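School refuses to release my daughter's holiday craft project over an unpaid lunch balance. Is this permitted?

Posted in: Schools and Families

Úna Costello

I would appreciate guidance from members who are familiar with school district policy. My daughter is in second grade. In February her teacher informed me that the projects the class made before the winter break would be sent home, but that hers would be kept in the school office until her cafeteria account was brought current. The balance was nearly 90 dollars. I was not aware of it, as the notices were going to an email address I no longer use.

I do not dispute the debt. I have since paid part of it and have asked for a schedule for the remainder. My concern is that a child of 7 was told, in front of her classmates, that she could not take her work home. She has asked me twice whether she did something wrong. She has also begun asking to bring lunch from home, which she never did before.
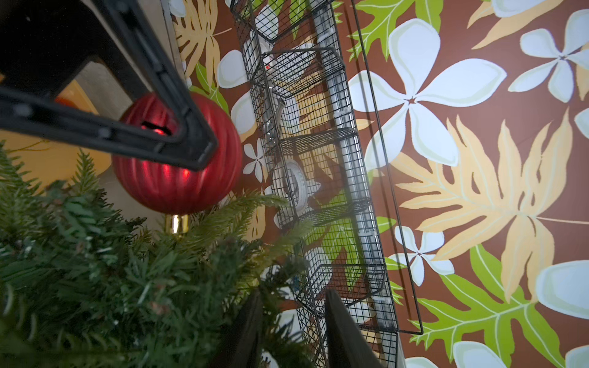

Red ribbed ornament on an artificial tree.

I have read the family handbook from beginning to end. It states that "school property" may be withheld for unpaid accounts, and it lists textbooks, tablets and library books. It does not mention student work. The office manager told me by telephone that the rule is applied to "anything leaving the building," but she could not direct me to a written policy. The principal has not yet returned my call.

I have three points on which I would welcome advice. First, whether a school may hold a child's own work in this way. Second, to whom I should write, and in what order. Third, whether I should raise the manner in which she was told, or keep the matter to the object itself. I do not wish to make the remainder of the year difficult for her or for her teacher, who I believe was following an instruction.

Thank you in advance for any replies.

Onyshchenko

Good morning. I served for several years on a parent advisory council and have seen matters of this kind handled both well and poorly. I am not an attorney, and rules differ from one state to another, so please treat the following as general information.

The debt and the project should be kept apart in all correspondence. A meal balance is an account between the district and the parent or guardian. In many places there are rules on how a district may pursue such a balance, and some of these forbid any action that singles out the child. Your state education department should have a page on unpaid meal charges. Please read it before you write to anyone, and quote the wording directly if it applies.

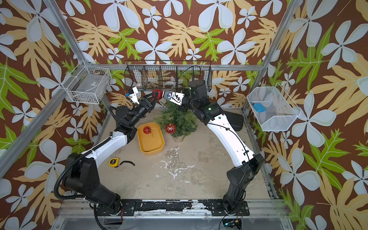 A district that takes part in the federal lunch program is also expected to have a written policy on unpaid meal charges and to make it known to families. You are entitled to ask for a copy. Ask for it by name and in writing. If the office is unable to provide one, write to the food services director at the district level, who is often a different person from the one who handles the school's own accounts.

As to the order of contact, I would suggest the principal first, in a short letter. State what was withheld, on what day you were told, and what the handbook says. Request the return of the project and a copy of the policy. Allow a reasonable period for a reply - two weeks is customary - and then write to the superintendent with the first letter attached. The school board should come last. Boards generally send a complaint back down if the earlier steps have been missed.
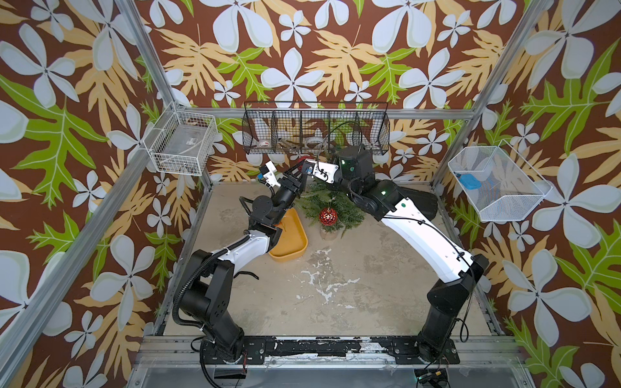
On your third point, I would include the manner in which she was told, but in one or two plain sentences and without naming the teacher. "My daughter was informed of the balance in the presence of other students" is sufficient. A complaint about a practice is far easier for a principal to correct than a complaint about a member of staff.

Please also ask whether your household may qualify for free or reduced-price meals. An application may be submitted at any time during the school year, and a change in income or household size is reason enough to apply again. Approval does not usually clear an existing balance, but it will prevent the balance from growing while you are paying it down.

Lastly, ask the office to correct your email address and to confirm the correction in writing. Keep that confirmation with your other papers.

Cleltar

Our school did the same with report cards and yearbooks. I paid the balance and everything was handed over the same afternoon. It may be simplest to settle the amount if you are able to, and to make the complaint afterward. I do not know whether it is legal. 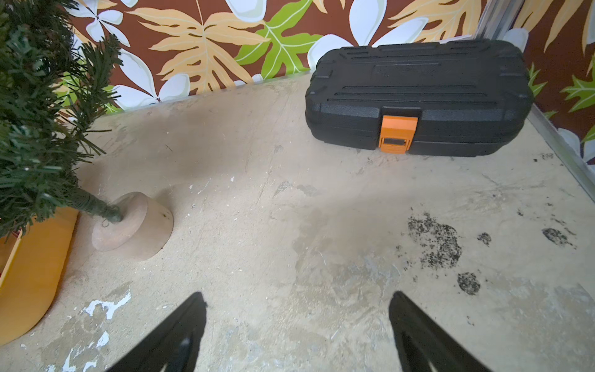 Closed black carrying case on the floor.

I would add that some districts have a fund for meal debt supported by local donations. It is not always advertised. The school counselor may know of it.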